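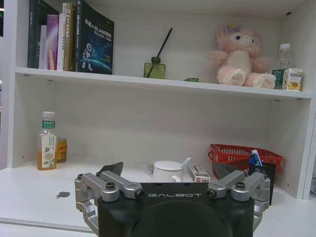

About Vamine

Vamine helps small workplaces bring robots into jobs that people have always done by hand: putting things back on shelves, clearing desks, restocking supplies, and picking small orders. We started in a rented unit in Drimlow and we are still in the same building, though we now use more of it. There are 13 of us. Most of the staff came from stockrooms, office services or repair work, and the rest came from software.

We do not build robots. We choose the arms and grippers, teach them the tasks a customer needs, and train the customer's staff to work next to them. The training takes more of our time than anything else we do.

What we work on

Our shop floor is 2,000 square feet. Part of it is set up like the places our customers work in, with desks, shelves and office chairs. We use ordinary things because our customers handle ordinary things. Books, a mug with a lid, drink bottles, pens and soft toys all have to be picked up differently. A gripper that is fine with a book may squeeze a plush toy too hard or tip a bottle over.

Our task library is called Tessier. It now has 1,475 entries, each one a single action with a single kind of object. When a task fails at a customer's site, the staff there write down what happened and we add it to the list. Entries are dropped only after the people who use them agree.
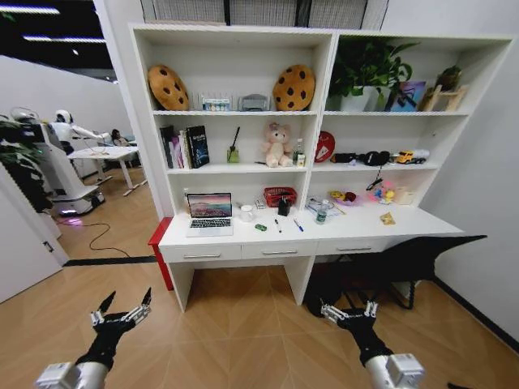 The staff at Foter told us that the first month was slower than working without the robots, and that they would have liked to hear that before signing up. They also said that the end-of-day tidying is now the part of the job they think about least, and that two people on the late shift go home at 6 p.m. instead of 7.

We changed our first meeting after that. We now tell every customer to expect a slow month, and we do not set targets until it is over.

What changes for the people there

Jobs change when a robot comes in, and we ask employers to say so early. Someone who spent the afternoon reshelving may spend it checking the robot's work, dealing with items it cannot handle, or helping customers. Some people like the change. Others miss the quiet of the old job, and a good manager will leave some of that work for them.

Before we install anything we ask for three things in writing: which tasks are moving to the robot, who will be trained to stop and restart it, and what will happen to the hours that are freed up. We have turned down work when we could not get an answer to the last one.

Staff training is paid time. It covers basic safety, clearing a stuck gripper, and setting up a shelf so that things can be reached from the front.

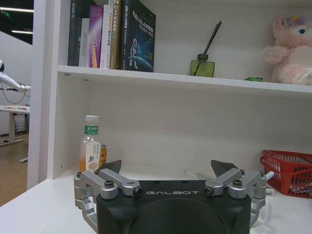

Visits and contact

We take small groups on the shop floor in the afternoon, starting at 2 p.m. Please bring the people who do the work now as well as the people who manage it. Wear closed shoes. Groups of more than six should write to us first so that we can split the visit.

We have worked with 50 sites so far, most of them within a day's drive of Drimlow. For anything farther away, call the office before filling out the request form. The office is closed for the first half of July.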